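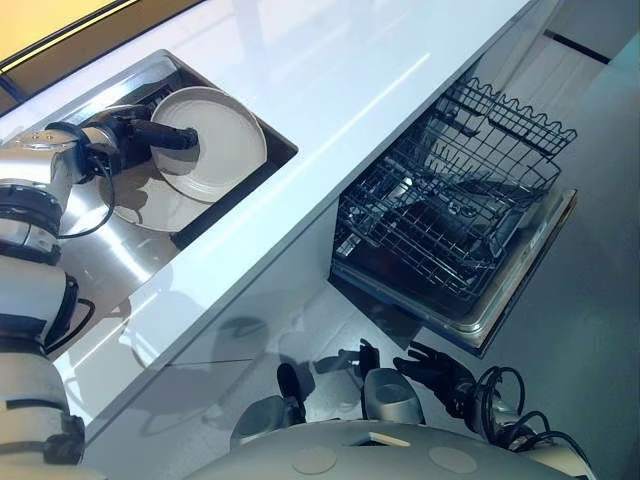
Wed 15 April

Irkex trial, kitchen bench. Coffee first, then plates.

So the loan kit from Irkex is still with us and I've promised the Derport lot a yes or no on it before the quote runs out. The bit under review is the add-on hand package, 2,899 for the pair with the cables and the software licence (ex VAT, naturally, they hid that on page two!). The job is the one we always use: plates out of the sink, into the dishwasher rack.

I do like how the long finger sits on a plate rim. It gets in at a steep angle without needing the whole arm to go flat over the worktop, and our sink is set in deep enough that this matters. What I don't like is picking from a stack, white plate on white plate with steel underneath throwing light everywhere. I've asked for 100 goes at it with the blinds up and the same again with them down, and we'll see what the logs say. Shiny worktop doesn't help either, so keep an eye on reflections in the depth data.

Cables! Still a pain. There's a loop near the wrist I'd want clipped down before we paid for anything. Usell's version has them tucked inside, but theirs had an 8 week wait when I asked in December and I doubt it's got shorter.

Support has been good, I'll give them that. I rang with a daft calibration question and had an answer in roughly 31 minutes.

To do:
- ask Irkex if spare fingertips come with the kit or cost extra
- try the Hegazy bowls, thicker rim
- put the rack position in the config file, I keep typing it in by hand
- find out who has the short hex keys

Leaning yes if they'll sort the cable clips.

Filed under: Bench notes, Kit on trial
8 comments | 3 shares

Recent entries
Usell wrist unit: first look
Derport visit, what to bring
Rack pull-out settings, again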